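Keeping the Broraren Table Alive: My Semester Report
Bernice Amissah, Inden Robotics Workshop
December 22, 2022

When I signed up for this I thought I'd be writing clever software. What I did instead was become the person who knows which bolt on the Broraren table works loose first, and I ended up liking that a lot more than I expected (sorry, Yi-chun, I know you saved me a spot on the planning team!).

Broraren is our two-arm sorting cell. It's a wooden table with a black arm on each side, and the job this semester was produce: pick up tomatoes and garlic and get them into the right container. Shih-chieh Kan and Wai-kit Ho did the part where the arms learn to do that. My part was everything that has to be true before they can press start, and my report covers 12 weeks of it.

Getting the arms to stay put

The arms had been moved around in June, and when I first put my hand on the left one the whole base rocked. Just a tiny bit, but a tiny bit at the base is a lot by the time you get out to the gripper. I pulled both arms off, cleaned the rails, and put everything back down one bolt at a time, going back and forth across the base the way you'd tighten a car wheel. My first try I did them in a circle like a beginner and the base sat crooked, so that was an afternoon gone.

After that I put a dot of paint marker across each bolt head and onto the metal next to it. If the two halves of the dot don't line up, the bolt has turned. I got this from Kuo-hua Chiang, our lab instructor, and it's the cheapest thing in this report and the one I'd keep if I had to drop everything else. The right arm's bolts drifted more than the left's. I think that's because it did most of the reaching, but I never tested that properly, so take it as a hunch.

Cables, cables, cables

Most of my repairs were cables. I wish I had a more exciting answer. The ones near the wrist have to bend every time the gripper turns, and if they're tied too tight they pull on the connector, and if they're too loose they droop down and catch on whatever is sitting in front of them. One of our early runs stopped because a drooping loop hooked the lip of a bin and dragged it.

What worked for us was wrapping them close to the wrist and leaving the slack at the elbow, where there's room for it. It looks kind of sloppy, a loop just hanging out in the air, and I got comments about it. But when I tidied it up (once, for visitors) the arm hit the end of the cable on its first big fold and the connector popped halfway out. The fault came and went with the arm's position, so I spent 60 minutes swapping things that were fine before I wiggled the plug. Wiggle the plug first! It's on the checklist now, in capitals.

The gripper and the tomato problem

Garlic is easy on a machine. It's dry and the worst it does is shed little papery bits. Tomatoes are another story. If the fingers close too far you get juice on the fingertips, and then the next thing slides. I wiped the tips with a damp cloth and then a dry one between sessions, and I reset the closing limit whenever we changed tips, which I did not do the first time and that is how I learned about tomato seeds.

The reset is simple. Power up, open all the way, close on nothing, check that the reading comes back to zero, then close on a real tomato and watch the skin. If it dents, back off. I tried doing it with a foam ball so I wouldn't waste food and the foam ball was no help at all, it forgives everything.

Parking and startup

We also had some trouble with the arms getting in each other's way. Both can get to the back of the table, and that's where the containers go. So the rule we settled on is that the arm that isn't working folds up on its own side and stays there, elbow out. The startup list checks for it. The list also has the bolt dots, the plugs, the finger tips, and a slow lap with each arm while somebody keeps a hand on the stop button. I used to skip the slow lap on busy days. I don't anymore - it caught a cable tie rubbing on the rail that I'd walked right past.

The log

Everything went into Galtix, the logging sheet Wai-kit set up. We finished with 424 entries, and before anyone gets impressed, a lot of them just say "checked, fine." Those turned out to be useful though. When a fault showed up I could scroll back to the last "fine" and know the problem was newer than that. My own early entries are terrible ("fixed arm") and I had to redo a repair once since I couldn't tell which arm I meant. If you take this over from me, write left or right. Please.

What's left to do

I'd like a proper clip for the elbow loop so it has slack but can't wander, and I'd like spare finger tips in a drawer by the table instead of down the hall. The side bolts should get checked again after the break, when the room has been cold for a while. Shih-chieh also wants to try the left arm on the containers and park the right one,

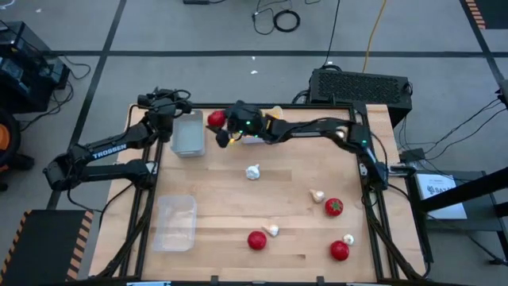
and I'm all for it, mainly so I can find out if my hunch about the bolts is any good. I left the paint marker with the checklist, and Lui, who starts on the table next term, has already been through the startup list with me.

Comments (3)

Kuo-hua Chiang
Good report. Put the date you tightened each bolt in the sheet too, the dots only tell you it moved, they don't tell you when.

wrenchmonday
We had the same cable thing on our arm and ended up with a velcro strap at the elbow. Not pretty but you can undo it with one hand.

Yi-chun Liu
I forgive you for the planning team. The foam ball is still in my desk if you want it back.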